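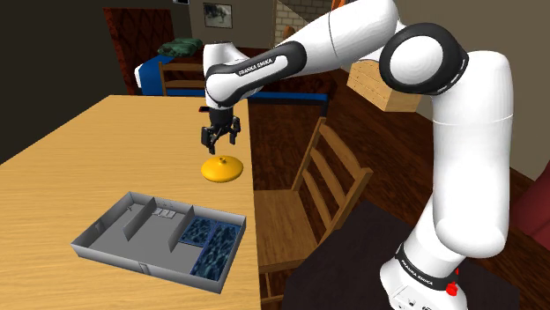
Capítulo 6
A cor amarela na cerâmica de mesa

6.1 Porque o amarelo é difícil

Quem começa a estudar os vidrados pensa muitas vezes que o amarelo é uma cor fácil. Na loja de materiais há frascos de todos os tons, e nas amostras a cor parece limpa e segura. Depois, no forno, a mesma cor pode ficar castanha, cinzenta ou quase transparente. Neste capítulo estudamos as causas destas mudanças e o modo de trabalhar para as evitar.

No capítulo anterior vimos que a cor de um vidrado depende de três coisas: o óxido ou pigmento, a base onde ele está misturado e a atmosfera do forno. Para o azul de cobalto, a terceira tem pouca influência. Para o amarelo, pelo contrário, ela é muitas vezes decisiva.

6.2 Os amarelos antigos e os amarelos de hoje

Durante séculos, o amarelo mais usado na faiança foi o de antimónio com chumbo. Dava uma cor quente e opaca, e ainda hoje o encontramos em azulejos e em pratos de coleção. O chumbo é tóxico, e por este motivo não usamos esta receita em nenhum exercício do livro.

O ferro, em pequena quantidade, dá amarelos de mel em atmosfera oxidante. São tons bonitos sobre barro claro, mas variam bastante com a espessura da camada. O pigmento de praseodímio e zircónio é mais estável e dá um amarelo vivo, um pouco frio, próximo do limão.

6.3 O caso da oficina Courtois

A oficina Courtois produzia açucareiros e terrinas com tampa. Numa encomenda de 578 peças para a loja Tremham, as tampas saíram do forno mais escuras do que os corpos, apesar de todas terem o mesmo vidrado. O mestre da oficina suspeitou primeiro do pigmento, fornecido pela casa Multon, e pediu um lote novo. O resultado foi igual.

A causa estava na aplicação. Os corpos eram mergulhados no balde, enquanto as tampas eram pintadas com trincha, porque o botão central dificultava a imersão. A trincha deixava uma camada mais fina, sobretudo na borda, e o barro vermelho aparecia por baixo. A oficina passou a mergulhar também as tampas e a acertar depois a espessura na borda.

O aluno deve guardar deste caso uma regra de trabalho: antes de mudar a receita, comparar a espessura.

6.4 Material para os exercícios

Para os exercícios do capítulo são necessárias 25 placas de prova em barro branco, já chacotadas, e a base transparente Ploklow, ou outra de temperatura semelhante. Cada placa deve ter o número gravado no verso, escrito antes da primeira cozedura. Os números a lápis desaparecem no forno.

Termos a conhecer

Chacota: a peça depois da primeira cozedura, ainda sem vidrado.
Opacificante: matéria que torna o vidrado menos transparente.
Atmosfera oxidante: ambiente do forno com oxigénio suficiente para a combustão completa.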